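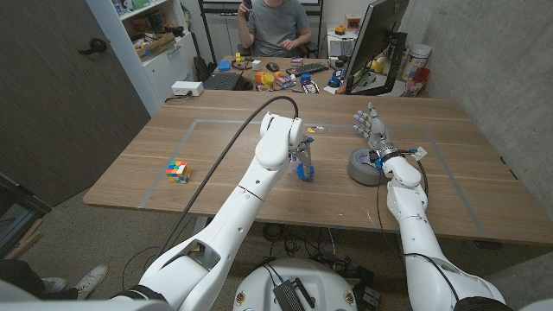 Two different hands on one robot is asking for double the trouble, Iestyn James wrote in the margin of my first draft, and why didn't I just buy a second gripper? Fair question, and I'll spend most of this section on it.

Figure 3. The bench setup in the shared workshop at Wullunley. Gripper on the left arm, humanoid hand on the right, with the cube, the tape roll and the small blue object on the table.

4. The two-handed bench build

4.1 Why the hands don't match

The first answer is money. I had one gripper already, left over from the Nilleck sorting project, and when a used humanoid hand came up for sale I couldn't leave it alone. A second gripper would have cost me less in the long run (I have the receipts for wrist adapters to prove it), but I wanted to know how much of everyday tidying needs fingers at all. With a gripper on one side and a hand on the other, I can put the same object in front of both and see which arm makes the better job of it, on the same day, with the same code and the same tired operator.

The second answer is that they ask for different things from whoever is driving. The gripper has one number to send, open or closed or somewhere in between. With the hand I have to think about where the thumb ends up before the wrist gets there, and for the first week I mostly didn't. I knocked the tape roll off the table so often that I started keeping a spare in my pocket.

I still think Iestyn has a point about the trouble. Every calibration gets done twice and the two results share almost nothing. If you only want a working robot by the end of the month, match your hands.

4.2 Mounting and cables

Both arms bolt to the base, and the electronics box sits on top of it, between the shoulders. I tried it underneath first. It looked much neater there and I had to lie on the carpet every time a connector worked loose, so up it went.

Cables took more of my evenings than anything else in the build. The left arm's cable leaves the top of the arm in a loop and comes back down along it toward the base. The loop has to be bigger than you'd like. My first one was snug and pretty, and it pulled tight whenever the gripper turned past its halfway point, which the arm read as a collision and stopped dead. I spent two nights blaming the software! On the right, the wires come off the hand at the wrist, and a band around the wrist keeps them from creeping forward into the fingers. They still trail a bit. I've made my peace with it.

What I haven't solved is the floor. There's a tangle of black cable under the table and it grows back every time I sort it out.

4.3 The table

We marked a rectangle on the table with gray tape, and objects start inside it. Ieuan Rowlands wanted a printed mat with a grid, and I held out for tape because I knew we'd move the thing, and we did, 3 times. The final position is a compromise between the two arms' reach. The tape is also easy to replace when the corners start to lift, and they do lift, right where the right hand comes down to practice on the roll.

The objects are ordinary stuff. The cube was the easiest to pick because everybody in the workshop has one in a drawer, and its flat sides suit the gripper. A roll of duct tape lying flat is a much meaner object than it looks: it's low and wide, and fingers coming from above want to hit the table before they close on anything. The small blue object stands upright, so the left arm has to come in from overhead without tipping it. I put it near the middle of the table on purpose, where both arms could get at it if we ever wanted a handover.

4.4 How the sessions ran

Over the whole build period we logged 3,407 attempts. Most of those belong to the left arm, for the dull reason that it was ready first. The right hand has 341, and I'd throw out the first 71 of them, which were recorded before I noticed that the thumb's zero position had drifted. They're kept in the log with a flag so that anyone who disagrees can put them back.

A session was one person driving and, when we were lucky, a second person resetting the table. We used the Gandeo logger for the joint readings and a plain text file for remarks. I can't recommend the text file enough — half of what I've written in this section comes out of it, including an entry from a Saturday in May that just says "loop again" and nothing else.

We shared the room with everyone else's projects and desks, so lighting changed through the day as people came and went, and I made no attempt to control it. A lab would have. I wanted a setup that could live in a normal workshop, and a normal workshop has its own ideas about lights.

4.5 Things I'd change

I'd fit the emergency stop on the driver's side from day one. Ours was by the door for far too long, and Jenkins, the workshop's safety rules, asks for it within arm's reach (quite right too).

I'd also put the wrist adapter on a quick release. Swapping the hand for anything else means six screws, two of them behind the band, and so in practice we never swapped it. A reader who wants to run the cleaner comparison, with the gripper and the hand trading sides, will want that sorted before they start logging. I can't tell from our data how much of the gap between the two arms comes from the hand and how much from the arm it's on, and Section 5 should be read with that in mind.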